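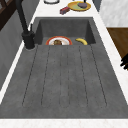 4. The Simulated Sink

4.1 Why we built the kitchen first

The Urnisow arm is put together on a bench at the Brastness shared workshop, where space is short and where a dropped plate means an evening with a broom. So the kitchen came before the arm. We modeled a gray sink with a grooved drainboard in a white marble counter, gave it a black faucet and a window behind, and loaded the whole thing into Trundier, the small simulator we wrote for this project. It was a joy to build! A sink packs a lot of trouble into a small space: steep walls, a lip that hides part of whatever sits in the basin, and a tall spout that the wrist has to stay clear of.

The simulated gripper has two black fingers, copied from the drawings we use for the printed parts. When a finger gets longer on the bench it gets longer in Trundier the same night, and the old runs are repeated before anyone plugs in a motor. Each attempt is limited to 500 control steps.

Figure 3. The gripper's two fingers near a rimmed plate in the basin, with a small eggplant on the plate.
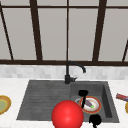
Why use a plate at all, when a mug or a block would be easier to grip? A plate has only one good place to hold it, the rim, and a small error in height is enough to miss it. We wanted a task that would tell us quickly when the fingers were wrong.

4.2 Layouts and runs

We prepared 13 layouts of the sink and counter. They differ in where the dishes stand and in which food goes with them. The set of attempts came to 1560, split evenly over the layouts, and all of it ran on one secondhand desktop under the bench (the fan noise is now part of the place). The starting pose of the arm was varied a little each time, and so was the direction in which the viewpoint looked.

Our first version kept the viewpoint fixed. That made debugging pleasant and the results far too rosy, and we dropped it in May. With the viewpoint free to move, the controller sometimes has very little to go on: window bars, a strip of counter, the top of the spout.

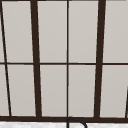
We kept those starts in the set. A home-built arm gets bumped, its mounts sag, and a controller that only works from one tidy angle would be of little use to the people who want to copy the build. The search routine added for this is short. The arm holds its position, the view tilts down in small steps until the rim detector fires, and only then does the approach begin. In 39 attempts the detector fired on the wrong dish, nearly always one on the back counter, and we now check the height of the rim before moving.

4.3 Approach from above

Coming in from above has been our favorite result so far. The fingers open wide over the dish, line up with the rim, and stay well inside the basin walls.

Figure 4. Fingers astride the orange-rimmed dish, seen from the drainboard side. 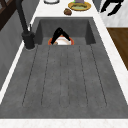

One reader of an early draft wrote that a slanted approach along the drainboard would save joint travel, and asked if we had tried it with the shorter fingers. We had tried it only with the long ones, which scraped the lip between drainboard and basin. The shorter pair is a fine idea, and it is next on our list for Trundier. The model files and the finger drawings, in the version of 2025-07-30, are free for any workshop that wants to join in.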